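# Chores Working Group, minutes, February

Present: Fiachra Ó Riain (chair), Kiều Đoàn, Gayan Nanayakkara, Thoa Lý (minutes). Apologies: Rodrigo Barrios.

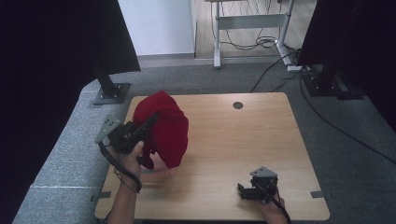 *Fig. 1. Cloth work at the table: red cloth in the left gripper, right gripper empty.*

Meeting opened at 9:20 a.m. Minutes of the January meeting were accepted with one correction: under item 4, "folding" should read "flattening."

## 1. Scope

FÓR restated the question put to the group by Birnalex: which chores in a small guesthouse laundry, and which on the packing floor, can be handed to a machine within the current budget period. The group is asked for a list with a yes, no or not yet against each line. It is not asked for a purchase recommendation.

KĐ asked whether "handed to a machine" allows a person to stand by. Agreed that it does, provided one person can stand by more than one station. A machine that needs its own attendant is to be recorded as "no."

## 2. Cloth handling

KĐ reported on the cloth tasks. The task list has four steps: pick up from a heap, find two corners, spread on the table, fold to size. Recordings are made by a person working with a gripper in each hand, and the policy is trained on those recordings.

Results on the arms, current policy, small towels, 20 trials per step:

| Step | Completed without help |
|---|---|
| Pick up from heap | 20 |
| Find two corners | 6 |
| Spread on table | 6 |
| Fold to size | 2 |

Each step was tested separately, with the cloth set by hand to the correct starting state. KĐ noted that the figures cannot be read as a chain. No full run from heap to folded towel has been completed.

GN asked what goes wrong at the corner step. KĐ: the first gripper lifts the cloth bunched, the corners hang inside the folds, and the second gripper closes on an edge or on nothing. A person with the same grippers regrasps several times and lets the cloth drop between grasps. The policy regrasps once and then proceeds as if it had succeeded.

FÓR asked whether more recordings would fix this. KĐ considered it likely for towels of one size. She would not say so for shirts or fitted sheets. The present set is 200 recordings. Many of the early ones show the cloth laid out neatly at the start and are of little use for the heap case.

TL asked about cycle time. The arms were slower than a person by a wide margin in all four steps. KĐ has not timed the person properly and asked that no ratio be minuted until she has.

**Decision:** pick up from heap is recorded as "yes." Corners, spreading and folding are recorded as "not yet." Fitted sheets are recorded as "no."

## 3. Shop-floor tasks

GN reported on the trial at Vulside. Moving closed cartons from belt to pallet has run without an attendant for full shifts and is recorded as "yes." Opening cartons with a blade was not tried, as the site safety officer had not signed off on the fixture.

Bagging small parts was tried with rigid trays and with soft pouches. Trays gave no difficulty. Pouches failed for much the same reason as the towels: the opening does not stay where it was last seen. GN suggested that pouches and cloth be treated as one problem in the report. KĐ disagreed on the grounds that a pouch can be held open by a cheap jig and a towel cannot. Left open.

Kitix has offered a loan of its suction tool for the pouch trial. FÓR to reply. TL asked that the loan terms be checked for any restriction on publishing failures.

## 4. Kitchen tasks

RB had sent a written note. Loading a dishwasher rack with plates of one kind works well enough to demonstrate. Mixed dishes, cutlery and anything with food left on it do not. Wiping a counter works when the counter is clear, and RB's note points out that clearing it is the larger part of the job.

The group did not assign ratings in RB's absence.

## 5. Form of the list

TL proposed that every "yes" carry its conditions on the same line, for instance "closed cartons, one size, fixed pallet position." The last report put conditions in a footnote and they were dropped when the table was copied into slides. Agreed.

FÓR asked for the word "autonomous" to be avoided in the list. Agreed.

## 6. Actions

- KĐ: time a person on all four towel steps, with grippers and bare-handed.
- KĐ: new recordings starting from a heap, towels only.
- GN: repeat the pouch trial with a jig; obtain an answer on the blade fixture.
- FÓR: reply to Kitix.
- RB: propose ratings for kitchen tasks.
- TL: circulate the draft list in the new layout.

## 7. Other business

GN asked whether the Khổng report on hotel laundries should be cited. It gives completion rates but not the starting state of the cloth. Agreed to cite it with that remark.

Meeting closed at 10:45 a.m.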